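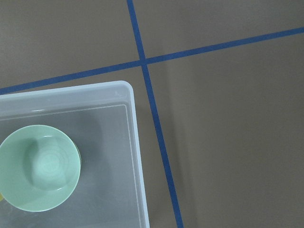
Every few months somebody sells me a new way to organise a kitchen drawer, and every few months I end up back at a roll of tape. Expanding bamboo dividers were the last one I fell for. They expanded, I'll give them that, and then they crept back an inch at a time until the ladle was living with the teaspoons. The cheap method is to work out your spaces on a flat surface before you buy anything at all. Two strips of blue tape crossing on a bench will give you four areas to play with, and a plain see-through bin with a pale green bowl sitting in it tells you more about whether your bowls fit your bins than any product page will. Put the real thing in the real container. If it looks cramped on the bench it will be worse in the cupboard.

I've been testing storage advice on my own cupboards since last November and I'm not a convert to much of it. A few notes on what I'd bother with.

Measure the inside, not the door

Most cupboard doors are wider than the usable gap behind them. Hinges eat into it, and so does that lip some cabinetmakers leave down one side. Measure between the hinges with the door open as far as it goes. My pantry is 317 mm deep on paper and I can't get a 300 mm tub in without angling it, thanks to a pipe.

Be wary of matching sets

The Clornov stacking tubs look lovely in a row. They also come in three sizes, and only one of those holds a full kilo of flour. The middle one leaves you with a cup and a half in the bag, so now you're storing a tub and a bag. Old ice cream containers do the same job. If you care about the colour of your lids, buy the set, but don't let anyone tell you it saves room.

Mock up the drawer on paper first

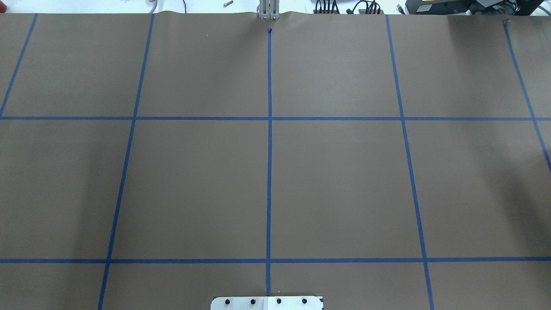

Cut your paper to the drawer's inside measurements and lay everything out on it for a couple of days. Use it as you'd use the drawer. You'll find out quickly which things you reach for and which you only shuffle out of the way. I had a melon baller in prime position. I don't much like melon.

Masking tape will do if you're marking a clean benchtop for an afternoon, but pull it up slowly and don't leave it in the sun. The low-tack kind costs more and lifts more easily. I'd still try a hidden corner first on anything painted or oiled, whatever the label promises.

Drawer liners

Skip the scented ones. The Poltesis grip liner I bought was meant to be washable, and it was, once. After that it curled at the corners and caught on every fork. A cut-down piece of plain non-slip matting has lasted me longer, and a roll does the whole kitchen with some left for under the chopping board.

Decanting spices

I remain doubtful. A row of 50 mL jars is neat and too small for the packets sold at our local shops, so you're left with a drawer of half-empty packets as well. If you do decant, write the best-before date on the base of the jar with a grease pencil. Gotness sells a label kit for this at $65. A grease pencil costs next to nothing and rubs off when you refill.

The one-in, one-out rule

Works for mugs. Fails for baking tins, at least in my house, where the tin you gave away is always the one the next recipe wants. I keep the odd-shaped tins in a box on top of the fridge and look through it once a year.

Plastic lids

Stand them on their edges in a dish rack or an old magazine file. Dwivedi makes a lid carousel that takes up as much space as the containers did. I returned mine.

Last updated 2nd August. I'm still trying the pull-out bin kit, and so far the runners stick.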